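How I Clear Off a Catch-All Table in One Evening

Every house has one table where stuff goes to live. Mine has a felt cloth on it, so nothing slides off and nothing ever leaves! After my friend Renata Krajewska came over on a Tuesday and had to eat her soup standing up, I finally worked out a routine.

First, get a trash bag, a damp rag and one empty box. Don't go shopping for organizers. I once spent an hour comparing bins online and the table looked exactly the same when I was done.

Next, spread everything out so you can see each thing by itself. Piles are sneaky — you look at a pile and think "paperwork," and there's half a sandwich in there.

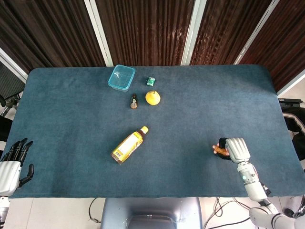 Start with anything you can eat or drink. Fruit goes back to the kitchen, and so do bottles, capped tight and stood upright. Then pull out empty food containers and hunt down the lids right away (I had over 2 drawers of orphans before I got strict about this).

Small glass bottles come next. Read the label, check the date if there is one, and put it wherever you keep that kind of thing, out of reach of kids.

Electronics bits go in a small box by themselves. I don't toss bare circuit boards in with keys or coins, and I never wipe them with the damp rag.

Whatever's left goes in your empty box. Walk it around the house and drop things off room by room.

Last, the cloth. Take it outside and give it a good shake, then go over it with a lint roller. Felt grabs every crumb, so do both sides.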